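How Does a Robot Learn to Pick Something Up?

By Finbarr Doherty

You probably can't remember learning to pick up a ball. You were a baby, and you tried and missed and tried again until your hands worked it out. A robot doesn't get years of playing on the living room floor. It has to learn in some other way, and one of the most common ways is to learn from examples.

What is an example?

Think about how you learned to tie your shoes. Someone probably showed you. Their fingers moved, you watched, and then you had a turn. An example for a robot is a bit like that. It is a recording of a job being done from start to finish.

Each recording has two parts. The first part is what the camera sees. The second part is how the robot's joints move, written down as a long list of numbers. The computer keeps the two parts matched up, so that for every moment it knows both what the table looked like and where the hand was.

Who moves the robot?

At the Mirkaso workshop, a person does. This person is called an operator. The operator wears a pair of gloves with sensors inside. When the operator bends a finger, the robot bends a finger. When the operator reaches left, so does the robot. Driving a robot this way is called teleoperation, which means working something from a distance.

It is harder than it sounds. The operator can't feel what the robot touches, so new operators often squeeze too hard or stop too soon. Most of them practice for 2 days before any of their recordings are kept.

One job, many times

The job might be very simple: pick up the ball, put it in the bin. You could do that in a couple of seconds. The operator does it slowly and carefully, and then does it again.
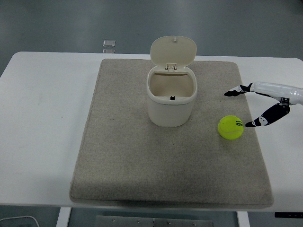

The robot's hand is open next to the tennis ball. The small bin has its lid up.

Why use a soft mat? A ball on a hard, smooth table can roll away when a finger bumps it. Felt slows it down.

After each try, someone puts the ball back in a new place. Sometimes it goes close to the bin and sometimes far away. The bin gets moved too. If the ball were always in the same spot, the robot might learn only to reach for that spot. Move the ball over a little – and it would grab at nothing.

For this job the team planned 116 recordings. They threw out 21 of them. In some, the ball was dropped. In others, the camera stopped early or the operator had to start over. That left 95 to learn from.

What happens next?

The recordings go into a computer program called Brelix. The program looks for patterns. When the ball is over here, the hand goes this way. When the fingers are on both sides of the ball, they close. Nobody types in those rules. The program finds them by comparing one recording with another, and this can take all night.

Then comes the test. The operator takes off the gloves and the robot tries by itself. If it keeps missing when the ball is near the edge of the mat, the team records more examples with the ball near the edge.

Try it yourself

Put a ball and a bowl on a table. Ask a friend to close their eyes and be the robot. Tell them how to move the ball into the bowl, using only words. Then put the ball somewhere else and give exactly the same instructions. Where does your friend's hand end up?

Words to know

Operator: a person who controls a machine.
Sensor: a part that measures something, such as how far a finger bends.
Teleoperation: controlling a machine from a distance.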